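I've been at Sirker going on 17 years, most of it in the repair and finishing side of the Dustport shop. We restore and resell used furniture. In the spring the company put in Pludari, the system that moves stock around the warehouse and decides what gets worked on next.

Before that, I walked the racks with a clipboard and picked my own jobs. Now a cart brings the piece to the bay and a screen tells me how long I should need. It had 3,807 items logged by September. I used to walk a lot more than I do now, and my knees are better for it. I also talk to fewer people in a shift.

What hasn't changed is the checking. Every cabinet still gets opened by a person before it's listed. I pull both doors at the same time and feel for drag, because one sticking hinge will throw the other door off. We also do this at customers' homes when a piece comes up for buyback.

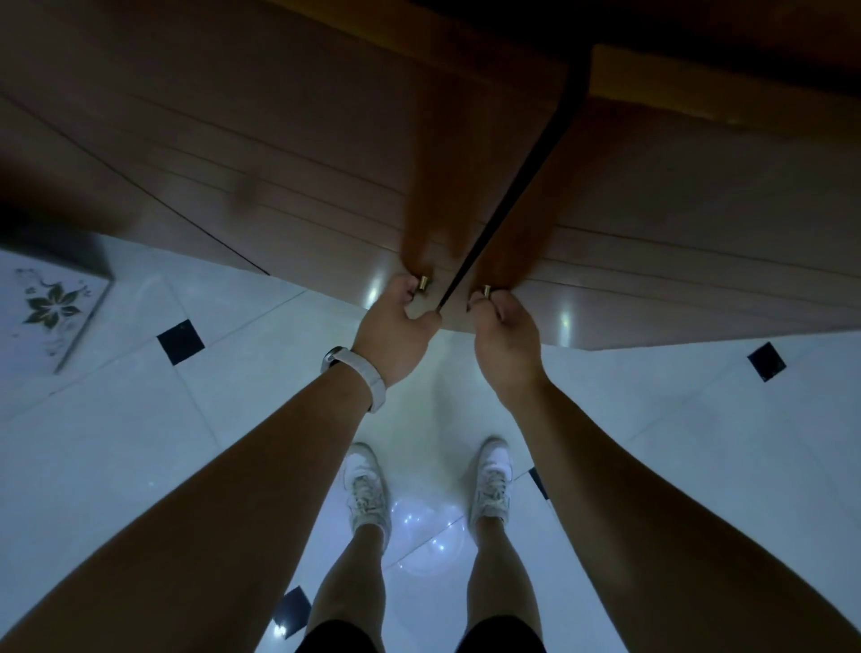
Door check on a two-door cabinet, both brass knobs at once.

Two jobs went away when the carts came in. One of those people moved to the MacDonald store and likes it. The other left. The rest of us were told our hours would stay the same, and so far they have.

My main complaint is the timer. It gives the same minutes to a plain pine chest as to a veneered one with a lifting edge. I've sent that in twice. The last reply said 2,874 jobs had been used to set the times and they would look at it again after the next update.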